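Planning and Paying for a Two-Handed Sorting Station: Frequently Asked Questions

Updated November 16, 2023

Who is this page for?
Shops thinking about their first robot station for small, fiddly parts. We put it together at Sarnier after our own first round of buying, and we're still excited enough about it to answer email at lunch!

Where should the budget start?
With the parts. Write down everything the hands will need to pick up, then price the hands, and only then look at arms and stands. We did it the other way and had to redo the whole sheet.

Do we need fingers, or will a simple two-jaw gripper do?
For boxes and blocks, two jaws are great and cost a lot less. Wire harnesses are another story. They tangle, they flop, and the connector is the only stiff thing to hold on to. Fingers earn their price on work like moving one small bundle from a tangled pile to a divided cardboard box.
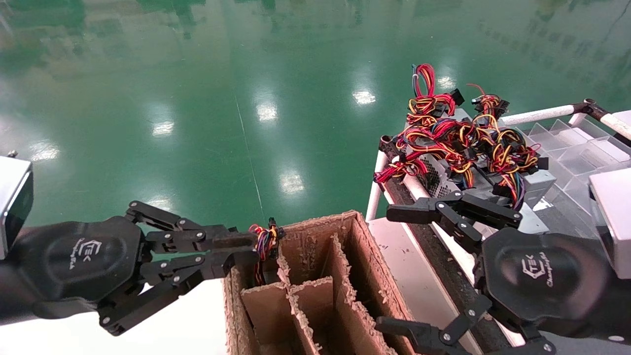 Farzana Akanda wrote in to say that her shop spent so much on the hands that there was nothing left for spare fingertips, and she would set that money aside first next time. Great advice, and we've moved spares up to line 4 of our planning sheet.

What do people forget to budget for?
Trays, bins, stands, floor space, and the hours it takes to teach the first task. Our sheet had 12 lines when we started and has grown a lot! Put training time for your own people on it too. Nuwan Weerakoon keeps the current copy and will gladly send it.

Should we buy or lease?
We leased the first station through Brulon and bought the second. Leasing let us change our minds about the hands, and we did. If your parts list is settled, buying is simpler.

How much room should we plan for?
Ours takes up 155 square feet, with space to walk behind it and a spot to park a cart. Tape it out on the floor before you sign anything. It's fun, and you'll move the tape at least twice.

When should we order?
If you want the cost in this year's budget, get your quotes in before December. Send questions to Brenda Blackburn at the Sarnier front desk, extension 123.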